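Boiled sweet

A boiled sweet is a hard confection made from sugar and glucose syrup cooked until very little water remains, then cooled to a glassy solid. In the United States the term hard candy is used.

Composition and manufacture

The syrup is boiled to the hard-crack stage. Glucose syrup slows the formation of crystals, which would otherwise turn the mass cloudy and brittle. Acid, colour and flavouring are added after boiling, as prolonged heat breaks them down. The mass is then folded on a cooled slab, drawn into a rope and cut or stamped. At the former Skorura works in Elness, each batch weighed 36 kilograms and passed through four sets of rollers before wrapping.

Storage and serving

Boiled sweets take up moisture from the air. The surface becomes sticky and may later crystallise, a fault known as graining. Individual wrappers and sealed tins delay this. Sweets set out for guests are usually placed in an open dish of glass, china or plastic - a form of storage suited only to short periods in humid weather.

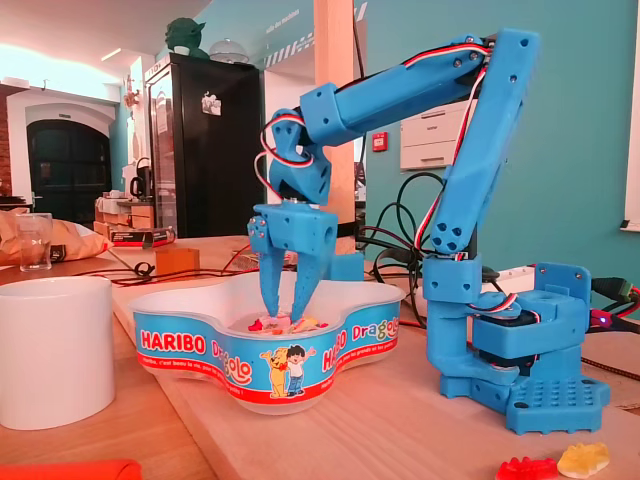
Regional varieties

The Strickland drop is a flat, clear sweet flavoured with aniseed. The Flitska is smaller, has a soft centre of plum paste and is sold by weight in paper bags. Striped varieties are made by laying coloured strips along the mass before it is drawn out; three colours are usual.

See also

Barley sugar
Humbug
Toffee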